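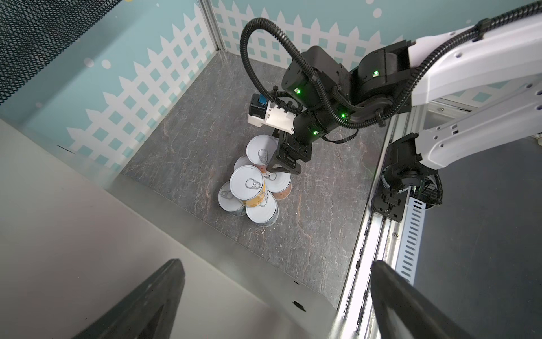 Aldana Paredes wrote in to say her planner throws out every grasp the moment the cans are in a pile, and could she just lower the score threshold until something passes. You can. I wouldn't.

Grasp scores in Grumotine are mostly a guess about geometry. Shiny lids give the depth map holes, and the scorer fills them with optimism. Do this instead:

1. Open the candidate viewer and set the sample count to 300. The default is too low for clutter.
2. Turn on collision checks against the neighboring cans as well as the floor. It ships switched off.
3. If you run two arms, add the second one as a moving obstacle. A static mesh will pass tests and fail later.
4. Keep the top 5 candidates and throw away any that approach through a lid rim.

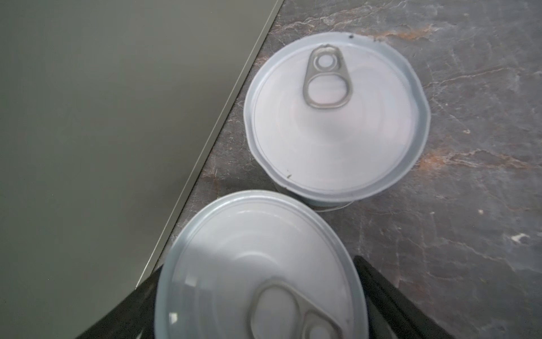
Then replay the same logged views with the threshold untouched. If the ranking jumps around between replays, your problem is perception and no planner setting will fix it. The docs claim the "auto" filter handles this. I tried it in April on two setups and went back to manual.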